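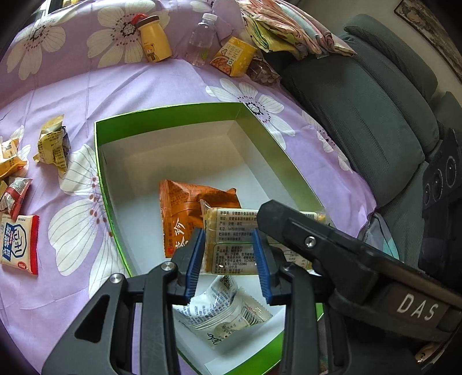 À quelle heure faut-il se lever quand on tient une boulangerie dans un village ? À 2 heures du matin, me répond Dorota Witkowska, et encore, les jours de semaine. Le samedi elle ne se couche pas vraiment, elle fait une sieste sur la banquette du fournil et elle repart.

Je l'ai retrouvée un mardi en fin de matinée, à l'heure où elle commence à être « un peu bête », comme elle dit. Elle avait gardé son tablier et m'avait mis de côté une brioche (je n'ai pas pris de notes pendant cinq bonnes minutes, pardon !). On s'est installées derrière la boutique, à côté des sacs de farine, et elle a parlé, parlé, parlé.

La boutique s'appelle toujours Domański, du nom de l'ancien patron. Quand elle l'a reprise, tout le monde lui a conseillé de changer l'enseigne. « J'ai demandé un devis, j'ai vu le prix des lettres, et j'ai gardé Domański. Maintenant les clients m'appellent madame Domański et je réponds. » Elle rit. Son vrai nom, elle l'a quand même écrit sur la boîte aux lettres.

Storlow, c'est 2000 habitants, une école, une pharmacie et un car qui passe quand il veut. Le matin elle sort 280 pains, presque tous de la même forme, un long pain de seigle et de blé à la croûte assez sombre. Elle a essayé les pains ronds. « Ils m'ont dit que ça ne rentrait pas dans le grille-pain. J'ai arrêté au bout de 15 jours. »

Je lui demande ce qui a été le plus dur au début. Je m'attendais à ce qu'elle me parle des horaires, ou de l'argent – pas du tout, c'était le levain. Celui de l'ancien patron est mort la première semaine, un dimanche de grosse chaleur. « J'ai pleuré devant un seau, vous imaginez ? » C'est Nele Kröger, boulangère à Cuvudlow, qui lui a apporté un pot du sien, calé entre deux manteaux à l'arrière de la voiture. Les deux femmes ne se connaissaient pas. Depuis, elles s'appellent tous les jours vers midi, surtout pour râler contre le prix du beurre.

Elle n'a qu'un apprenti, qui arrive à quatre heures et met la radio trop fort. Elle aimerait en prendre un deuxième en mai, mais personne n'a encore répondu à l'annonce. « Ils lisent l'horaire et ils tournent la page. Moi aussi, à leur âge, j'aurais tourné la page. »

Et les vacances ? Elle réfléchit longtemps. Il y a eu un week-end à la mer, avec le levain dans la glacière. Elle avait peur de le laisser seul.

On a été interrompues par une dame qui voulait son pain tranché, puis par la même dame qui avait oublié sa monnaie. Dorota est revenue s'asseoir, a regardé l'horloge et m'a demandé si j'avais encore beaucoup de questions, parce que le lit l'attendait. J'en avais plein. Je suis repartie avec deux pains.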